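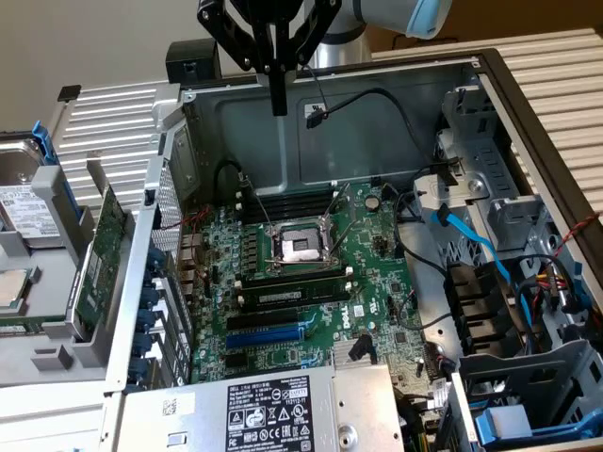
Gallery: Desktop Refurbishment, Putdale Workshop

The Clarndale Equipment Reuse Program receives retired desktop computers from schools and public offices in the region. Between May and the close of the program year, 1,647 items were logged at the Putdale workshop, and 613 of these were complete desktop towers. The gallery presents the work at the bench.

1. Open tower, side panel removed
Dell desktop laid on its side. The processor socket is empty, with its retention lever running diagonally across the board. One memory module is seated; a bank of slots on the other side of the socket is empty.

2. Expansion slots
A blue PCIe slot between two black ones. The finned heatsink nearby serves the chipset. The coin-cell battery is fitted at this stage and is replaced as a matter of course before a unit is released.

3. Power supply and drive tray
The silver power supply carries its regulatory label and a barcode sticker. The drive tray panel is swung outward, giving access to the board. Power supplies are tested separately under load.

Processors and memory are stored in antistatic trays and recorded by batch. Towers that cannot be completed are passed to Ahonen for parts recovery. Finished units are distributed through the Plulby office, which accepts applications from nonprofit organizations in lots of up to 11.

Page updated July 2026. Images may be reproduced for educational use with credit to the program.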